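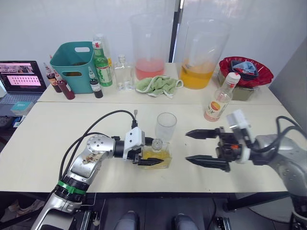

Two arms, one bottle: notes from the handover study

Hi all, Palesa Motaung here with the lab corner for this issue. I promised you real numbers from the drinks bench, and I've finally got some!

The question we started with was pretty simple. When one arm is holding a bottle and the other has to come in and help, should they share one plan or each have their own? Our old setup, Prornham, used two separate policies that only passed each other gripper positions. The new one, Flamutska, is a single policy that moves both arms at once and predicts a short stretch of motion ahead (36 steps, if you're curious).

We ran 100 trials on each. I'm happy to say the new one failed a lot less at the moment the second gripper closes in, and that's exactly where Prornham used to stall, with both arms hovering politely and waiting for the other to go first. I got very fond of that stall, but I won't miss it.

The square bottles are still my favorite test. Clear glass is hard on the depth estimates, and a clear cup standing right behind the bottle makes it harder (the policy sometimes aims for the wrong edge). We tried 2 fixes. Training on more cluttered tables helped quite a bit. Masking out the background helped on paper and then made the grasps jumpier, so we dropped it.

Next up is the cap. One arm holds, the other twists, and so far we're terrible at it. If anyone on the Mabuza team has tips on twisting small caps, come find me, I'll be at the bench most of November.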